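## 4. The Open Day Demonstration

I should say up front that I wrote most of this section the same evening, from notes on the back of a parking form, so the order of things follows the notes and not the program. Our lab had wanted to run the Donness hand in front of ordinary visitors ever since the bench trials in Section 3 wrapped up, and the April open day at Esent gave us the chance. We had the end room, the one with the good windows, and we ran from ten in the morning until the building closed (with a long gap at lunch when the controller needed a new cable and Senyo Aryee drove home to get his own).

### 4.1 Setup and visitors

The task was bed making, or the first piece of it: find a free corner of cloth, pinch it, pull it toward the edge. We picked it over the towel folding from Section 3 for a pretty selfish reason, which was that I was sick of towels. But it's also a job that everybody has an opinion on! People who would never argue with you about grasp planning will happily tell a robot how to make a bed, and those opinions were what I was after. Most visitors came in pairs or families, stayed for a couple of attempts, and wandered off to the coffee. A few stayed much longer. One retired upholsterer sat with us for most of the afternoon and talked me through how she smooths a fabric with the flat of her hand before she ever takes hold of it, and I've been thinking about that ever since.

We used two modes. In the first, the Ido planner picked the pinch point on its own. In the second, a visitor pointed at a spot on a tablet and the arm went there, with the same approach speed and the same closing force. I had expected people to like the first mode better, since it looks more impressive. They wanted the tablet. The line for it went out the door by three o'clock, and I ended up cutting the turns to 2 attempts each so the kids at the back would get a go.

### 4.2 What people asked

I wrote down the questions as they came, and I've sorted them loosely by topic. Speed came up the most ("why is it so slow" from nearly every child, and from one dean). Then safety, then price, which I dodged. After those came a bunch of questions I'd call tactile: can it feel the cloth, does it know when it has one layer or two, would it snag a knit blanket. I found these the most useful by a mile, and they line up with the layer problem that Goh raised back in 2013 and that we still don't have a clean answer for.

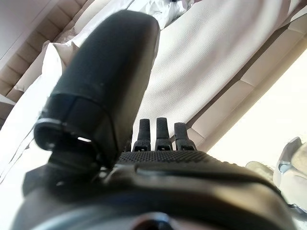 **Figure 7.** Gripper hardware over the white fabric, seen from the wrist camera.

Layer counting is where I got pulled up short by my own demo. I'd been telling people that the planner does the hard part, and a visitor watching the wrist view on our monitor asked how the planner could see anything past the hand. Fair point! I'd stopped noticing. In Figure 7 the big black finger takes up the left and middle of the view, and its tip partly hides the crumpled white cloth at the top, while the fabric in the center is smooth and gives the eye very little to hold on to. Folds are a useful cue when you're hunting for layers, so a finger sitting in front of them is a real cost, and I'd like to test a different camera angle before I change a line of the planner.

### 4.3 Notes for the next demonstration

We'll keep the tablet mode and give it a second tablet. I'd also log the visitors' pointed spots properly next time. We saved the first 300 and then the disk filled up, and I only found out while packing the arm away. Even that partial set was enough to compare with the planner's own choices, and Section 5 takes that up, starting with the corner grasps.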